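4. What the gloss coat does, and what I think it doesn't

By Iman Ghoneim
January
8 shares | 3 comments

By this point in the paper you've sat through my decal softener tests, so you know I had gone into the whole project blaming the softener for silvering. (Silvering, for anyone who skipped straight to this section, is that cloudy, shiny look you get when air is trapped under the clear film of a decal.) I'd blamed it for years, on every dark green wing I ever built. So the gloss coat tests were supposed to be a quick check before I moved on to the fun stuff, and then they ate most of my winter.

The setup was simple enough. I cut 90 test squares out of spare wing panels, all from the same batch of gray kit plastic, primed them together and gave them the same dark green acrylic. Fifty of them got a coat of Wirnier Clear before the decals went on. The rest stayed matte, straight from the airbrush, which is how I used to build when I was impatient. Every square then got one roundel from the same Prelivwood sheet, with Brøndum softener brushed under and over it.

I let them all dry overnight and scored them the next day under my desk lamp, tilting each one until the light ran across the film. My scale went from zero, meaning I couldn't find the edge of the film at all, up to eight, meaning I'd be embarrassed to put it on a shelf. I know a person tilting plastic under a lamp isn't a laboratory instrument. I did mix up the order and cover the labels, and I scored everything again the following evening to see if I agreed with myself. Mostly I did! Where I didn't, I kept the worse score, and those squares have a star next to them in the appendix.

The matte squares came out bad, no surprise there. What I hadn't expected was how uneven they were. Some of them looked almost fine and some looked like frost on a windshield, with the same paint, same sheet and same softener. When I went back to my spraying notes, the bad ones were nearly all from the end of a session, when the paint in the cup had started to thicken and was landing half dry. Run a fingernail over those and you can feel the grit.

Figure 3. Table with a patterned pink cloth.

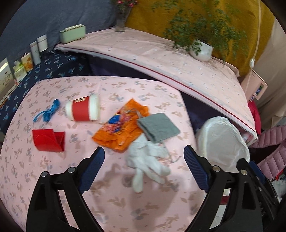
That grit is where I'd put my money now. A matte finish is bumpy to begin with, and paint that lands half dry makes it bumpier, and the softener can only pull the film down so far before it gives up and bridges across the low spots. Put a gloss coat over the same bumps and you fill a good part of them in. It's the smoothness doing the work, I'd say, and the shine just comes along for the ride.

To poke at that idea I took a few leftover matte squares and polished them with a very fine sanding cloth, no clear coat at all, before adding the roundels. They scored close to the glossed ones. I'm not going to lean on it too hard, as it was a small batch and I'd used up my good sheets by then (the replacement Prelivwood sheet has a slightly thicker film, and I don't love comparing across the two). Still, they looked lovely, and I've started polishing on my own builds too.

Drying time for the gloss mattered less than the label on the bottle would have you think. I tried squares left for 3 hours and squares left for a full day, and couldn't tell them apart for silvering. The short ones did pick up fingerprints, though, and one of them kept a perfect print of my thumb under the roundel. So wait the full day anyway, or wear gloves, or be less clumsy than me.

One more wrinkle before I get to panel lines. All of this is on flat or nearly flat plastic. Wrapping a stripe around a nose cowling or getting a stencil to sit down over rivets is a different fight, and I've kept those results separate in Section 5, where the softener finally gets to redeem itself a bit.

Comments (3)

treadhead_lou
I've been polishing instead of glossing for ages and my club at Ekodby thinks I'm nuts. Sending them this section. Did you wash the dust off before the decals went on?

Iman Ghoneim
Yes, warm water and a drop of dish soap, then left to dry under a box lid. Forgot to put that in, will add it to the methods.

Spinner52
Would love to see the same thing over bare metal finishes. Mine silver on the walkway stencils every single time, gloss or no gloss.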